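Visit report: Hullonley moulding and glass works, open day
November | Site visits desk

The Hullonley works opened to the public from 10 am, with tours leaving every 45 minutes from the Mandus building. The site houses two firms under one roof. Laizer moulds silicone and rubber parts for small consumer goods; Wivier cuts and edges flat glass for shelving and appliance doors. They share a compressor house, a goods yard and a canteen.

The Laizer hall runs 40 presses, most of them compression machines with a few liquid injection units at the far end. Pigment is milled into the base compound before it is cut into blanks. Cure time depends on wall thickness, and the thickest section sets the cycle for the whole part. Flash is trimmed by hand on short runs and by cold tumbling on longer ones. Colour matching takes more time than tool changes, orange and red being the slowest to approve.
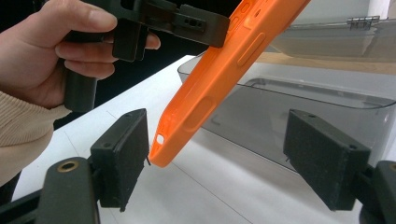

According to one reader who took the earlier tour, the guide gave the post-cure oven setting as 188 degrees and then declined to say how long parts stay in it. The same figure was given on our tour, again without a time. A sheet by the oven door listed load weights only.

Wivier's side is quieter. Sheet arrives on A-frames, is scored on a flat table and snapped, then goes to the edging line. Corners are rounded in a separate pass, as a square corner chips in transit. Tinted stock is kept apart from clear to keep the cullet clean for return to the supplier. Toughening was done on site until the furnace was retired; cut pieces now go out by lorry and come back in three days.

Washing follows edging. The water is filtered and reused, and the settled glass fines are pressed into cake and skipped.

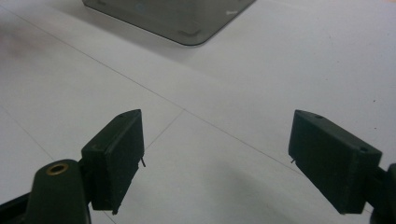 Smoked glass with a rounded corner, Hullonley open day.

The tour ended in the yard at the weighbridge. Ear plugs were handed out, though the supply ran short by early afternoon. Parking is on the verge opposite the gate. The canteen took cash only.

14 shares | 3 comments

Related
Mandus building: roof repairs and new loading doors
Cold tumbling and hand trimming compared
Notes from a float glass warehouse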